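Flemum Mobility Repair Program
Progress report to the Lindqvist Fund, second reporting period
Submitted by the program office, Hostbridge

1. Status

The program repairs wheelchairs, walkers, crutches and manually cranked hospital beds for people who receive them through the district clinics. During the period, which ran from April through September, the Hostbridge workshop was open on all planned days except for nine lost to power failure. The Grulport satellite workshop opened in June, two months behind the schedule in the grant agreement. The delay was caused by the lease on the building and has been reported separately.

Work completed in the period:

Wheelchair repairs: 374
Beds returned to ward use: 50
Requests open at the end of September: 106

Walker and crutch repairs are not listed. Most are done at the counter and were not recorded on job sheets before August. A short form is now in use at both sites and the figures will be included in the next report.

2. Wheelchair repairs

Front casters remain the most frequent fault. The bearings supplied with the older chairs are unsealed and fail early on unpaved roads. Both workshops now fit a sealed bearing in the same housing, with a spacer cut on site. Chairs that have come back after this change came back for other faults, mostly brakes and upholstery, but the change was made in July and the time in service is too short to draw a conclusion.

Frame cracks at the crossbrace are the second most frequent fault. These are welded at Hostbridge only. Grulport has the welding set but the supply to the building cannot carry it, and the upgrade requested from the landlord is still outstanding. Cracked frames are sent to Hostbridge on the weekly supply truck, which adds eight to ten days to each job. A loan chair is offered for this time. The loan pool was too small in August, when several users waited without one.

Seat cushions are replaced from stock. The current foam compresses faster than the supplier's sheet suggests. Two alternative densities are on trial with users who sit for most of the day, and clinic staff check skin condition at the normal follow-up visit. Results will be reported once all users in the trial have had their second check.

3. Open requests

The number of open requests rose over the period. Three causes were identified.

The opening of Grulport brought in users who had not previously asked for repairs. Many of these chairs had been out of use for a year or more and needed work on several parts at once.

Inner tubes in the two common sizes were out of stock for five weeks. The order had been placed at the previous reorder level, which was set before the second site existed. The level has been doubled.

Some requests are counted as open when the work is finished and the chair is waiting for collection. The tracking sheet does not separate the two. A column will be added.

4. Outreach

Mobile repair days were held at six clinics. Around 800 people attended, including family members and people who came for advice only. Repairs done on these days are included in the totals in section 1. Attendance was higher where the clinic announced the visit at least two weeks in advance. At two locations the notice went out late and the team returned with unused parts and tires.

Ramps at clinic entrances were inspected on the same visits. Four were too steep for unassisted use. This work is outside the grant, and the measurements have been passed to the district health office.

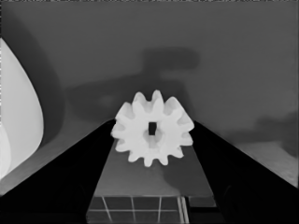
5. Bed mechanisms and technician training

Bed repair is the slowest part of the program. Most faults are in the crank mechanism that raises the backrest, and original parts are no longer sold for the majority of the beds on the wards. Technicians at both sites have therefore been trained to measure a worn part, write up a replacement drawing and check the finished part before it is fitted. The training covers lead screws, pins and gears. Spur gears take up the most time in the course, and trainees are taught to look at the bore as carefully as the teeth. A white spur gear with a small four-sided bore in a slightly recessed hub, cannot be replaced by one bored for a round shaft, even if the rim matches. Two drawings had to be redone in May for this reason. The drawing form now has a separate line for bore shape and requires both width and height.

Four technicians completed the course and one left before the final assessment. A second course is planned at Grulport in November. The practical test will be shortened from two days to one, and the section on lead screws will be moved to the start.

6. Spending

Spending on tools and training is within budget. Transport is over budget due to the movement of frames between the sites. Rent is under budget by the two months in which Grulport was not open. We request approval to move the unspent rent to the transport line. No change to the grant total is requested.

7. Next period

Complete the electrical supply at Grulport and begin welding there.
Reduce open requests, starting with users who have no loan chair.
Record walker and crutch repairs at both sites.
Report on the cushion trial.
Agree with the wards on a schedule for bed inspection, so that cranks are greased before they seize.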